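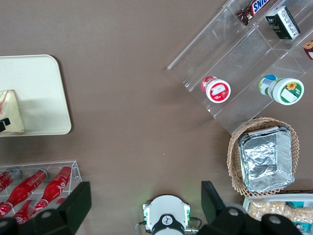

Monday, October 26, 2020: fingers off, fingers on

What a good day at the bench! I got in early with a thermos and a plan to do the gripper service in one go, and apart from a long fight with a bolt I pretty much did. The counter on the Plindholm cell said 819 cycles when I opened it up. I'd meant to stop well before that, but it was running so nicely last week that I kept putting it off. Lesson noted (again).

Power down, air gun over the whole wrist, then the fingers. The right one came away like a dream. The left one would not. The bolt at the knuckle had been done up by somebody with forearms like fence posts, possibly me in June, and I rounded one cheap hex key before walking out to the car for the decent Geluden set. Should have started there. One steady pull and it cracked loose with a noise that made me jump.

Once they were both off I could see why it had been closing a hair crooked. There was a crust of crumbs packed in behind the left linkage, gone hard as grout, and it was stopping the joint from coming all the way home. Biscuit, mostly. I picked it out with a toothpick and a damp cotton bud, and oh, that was satisfying. Wiped the pins, put a tiny smear of the food-safe grease on each, worked the joints back and forth by hand until they stopped feeling gritty. I could do that all afternoon.

Then the cables. I have never liked how they loop out on both sides of the bracket, and I spent ages turning the wrist by hand through its whole range to see where they pull. The left loop goes tight right near the end of travel. Gave it a bit more slack and moved the tie back along the arm, and now it swings clear with room to spare. Pushed every green connector home with my thumb, too. None of them was loose, but I sleep better for having done it.

Fingers back on. A drop of threadlocker on each bolt, snugged up evenly, side to side, same as doing up a wheel. Powered on and the little green lights came up first go. I may have cheered.

After lunch I did the bit I'd been looking forward to, checking the wrist view against the table with real shopping all around it. I like a proper messy grocery layout for this. The clear stuff is the hard test. The acrylic rack and the bottle box throw little bright lines along their edges and the Sernuvard software used to get terribly excited about those, seeing edges to grab where there was only shine. So I set the exposure down a notch, redid the tabletop reference, and went through the positions one at a time with my hand hovering over the stop button. Sauce-slow, 7 per cent speed. Dull to watch, I suppose, if you're anybody else!

Then sandwiches. I love the sandwich and hate the sandwich. A soft wedge with a slippery face, narrow at one end, and it's pale bread against a pale tray, so the top edge nearly disappears. Most of the afternoon went on approach height and on which way round the fingers ought to come in. 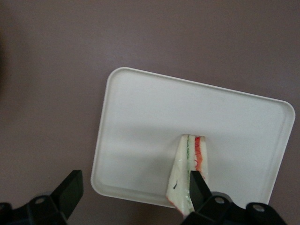 Wedge hanging over the rim, left fingertip outside the tray, right one across the filling.

I'm keeping that angle as one of my check positions. With the food over the rim like that, the height setting matters a great deal more than it does in the middle of the tray, and any lean in the fingers should show up quickly. I wrote the wrist rotation on masking tape and stuck it to the inside of the cabinet door, next to the June one.

Things for the book:
Next clean at 100 cycles. Put it on the wall calendar, do not trust memory.
Order two spare knuckle bolts and a new pair of fingertips from Marchetti, part 29 on their sheet.
Throw out the cheap hex keys. All of them. Yes, the red-handled one as well.
Try a darker mat under the sandwiches, inside the tray.
Look at the left cable loop again on Friday, after it's had a few days of work.

Grease under my nails, crumbs down one sleeve, home well after dark. I want to try the basket tomorrow, with that crinkly foil in it.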